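6. Setting up the glass handling routine

This section covers the two-arm bench in the shared workshop at Lodham. It assumes that both arms are bolted to their rails, that the Skalaline control software is installed, and that section 5 (homing) has been completed without faults.

6.1 Before you start

1. Check that both arm bases are clamped and do not shift when pushed by hand.
2. Route each sleeved cable along the outside of the rails. Leave enough slack for the full travel of the arm.
3. Place the small rack at the far edge of the table, within reach of both grippers.
4. Clear the table of tools and offcuts. A folded cloth may stay on the table if it is part of the routine.

CAUTION: Keep hands outside the rails whenever the motors are powered. The arms do not detect people.

6.2 Gripping a tumbler

1. Load the profile named Requena. It limits finger closing force and slows the wrist joint.
2. Bring the open fingers to either side of the base of the glass.
3. Close in small steps until the glass stops turning between the fingers.
4. Lift clear of the table before starting any tilt.
5. Tilt slowly and hold. Watch the rim for creep. If the glass slides, lower it and increase the force by one step.
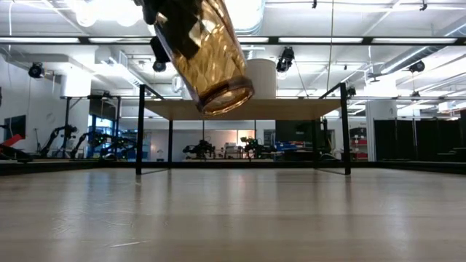

Fig. 6-1. Faceted tumbler held by the base, rim tilted down.

Note: Faceted glass gives the fingers flat areas to bear on. Plain glass needs a higher force setting and should be tried over a folded cloth.

6.3 Working with both arms

The arms share the space above the rack. The software holds a keep-out distance between the wrists, but it does not know about cable loops or anything standing on the rack.

1. Set the speed limit to 2 on both arms.
2. Move the left arm to its approach point and stop it there.
3. Bring in the right arm until the keep-out warning shows. Back off until the warning clears.
4. Store both positions under one name.
5. Run the pair from home to the stored position and back. Check that no cable catches on a gripper.
6. Add items to the rack one at a time and repeat step 5 after each.

CAUTION: After a power cut, home the arms singly. Homing both together can bring the wrists into contact over the rack.

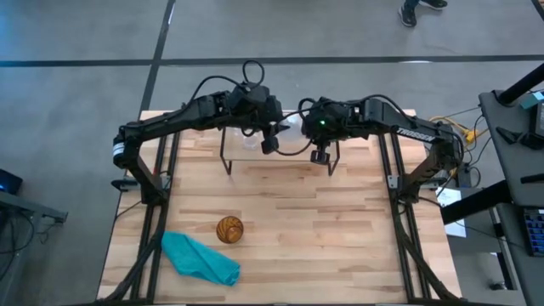
Zoia Sydorenko writes that step 3 should be repeated whenever a wrist cable is retied, as a stiff loop can stand higher than the one it replaces. She also asks for the keep-out distance to be stored with the profile. At present it is stored with the arm and must be entered again if an arm is changed.

6.4 Upkeep

Wipe the finger pads before each session. Replace them after 3,000 grips or when the surface shines. The grip counter is on the service page; to reset it, enter 797 and confirm.

Log each pad change in the Brirkano workbook, with the arm (left or right) and the counter reading before the reset.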